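May went by in a blur over here, mostly thanks to the Gilchrist pen pal swap. We finished up with 130 letters going out, and I got papercuts on both thumbs from the envelopes (worth it!). My own match is Bronisława Kaczmarczyk, who writes four pages at a time in green ink and wants to know everything about my tomatoes.

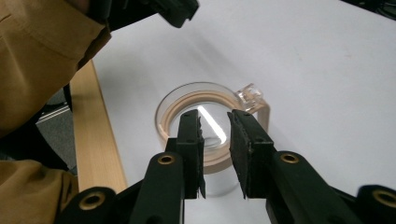

I'm still working on my answer to her, and it's already longer than anything I wrote in school. She asked what I could see from my kitchen window, so I told her – one fence, two crows and the neighbor's trampoline.

If you missed the spring round, the summer one opens soon. Just reply to this email with your mailing address and a couple of things you like to talk about. Stamps have gone up again, so maybe stock up before then. Oh, and whoever sent me the pressed violets without a name, thank you, I love them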